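Flekeson Übungsrechner Tower, gebraucht, offen

Artikelgruppe: Lehrmittel PC-Montage
Zustand: gebraucht, Gehäuse mit Gebrauchsspuren
Lieferzeit: 8 Werktage
Mindestabnahme: 3 Stück

Der Flekeson Übungsrechner ist ein ausgemusterter Büro-Tower, an dem Baugruppen ein- und ausgebaut werden können. Er ist für Berufsschulen, Umschulungen und Werkstätten gedacht und wird ohne Betriebssystem verkauft. Eine Funktionsgarantie für den Dauerbetrieb geben wir nicht.

Zum Lieferumfang gehören das schwarze Gehäuse mit abnehmbarer Seitenwand, Netzteil, Hauptplatine, Arbeitsspeicher und eine 3,5-Zoll-Festplatte im blauen Einbaurahmen. Hersteller und Beschriftung der Festplatte können je nach Charge abweichen. Prozessor und Speichermodul liegen lose bei und werden in der Übung eingesetzt. Alle Datenträger sind vor dem Versand gelöscht.

Für die Arbeit wird der Tower auf die Seite gelegt, mit der offenen Seite nach oben. Der Laufwerkskäfig hat blaue Entriegelungen aus Kunststoff. Ein Schraubendreher wird für den Wechsel der Festplatte nicht benötigt.
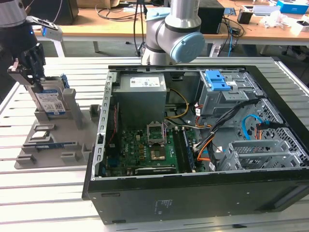
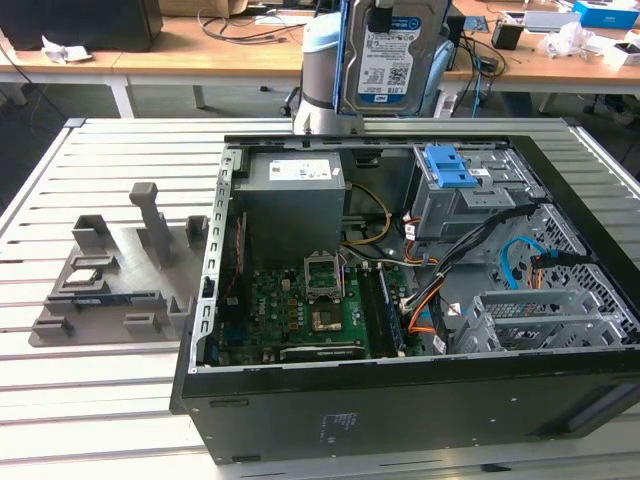

Offener Tower mit Netzteil, Hauptplatine und Laufwerkskäfig, dazu die Festplatte.

Vor dem Einsetzen des Prozessors den Halterahmen ganz aufklappen. Die Kontakte im Sockel nicht berühren. Verbogene Kontakte sind von der Rücknahme ausgeschlossen. Ein Erdungsarmband liegt nicht bei und kann unter der Bezeichnung Wikska mitbestellt werden.

Ersatzteile (Einbaurahmen, SATA-Kabel, Speichermodule) führen wir einzeln. Eine Ablage für ausgebaute Teile ist als Araya Teileträger erhältlich, die Packung Gehäuseschrauben zu 400 Stück ebenfalls.

Versand ab Lager Mosgate auf Palette. Fragen zu Sammelbestellungen beantwortet Sânziana Dobre im Vertrieb. Betriebsferien im Juli, Bestellungen werden in dieser Zeit angenommen und danach ausgeliefert.

Stand: 17. April 2021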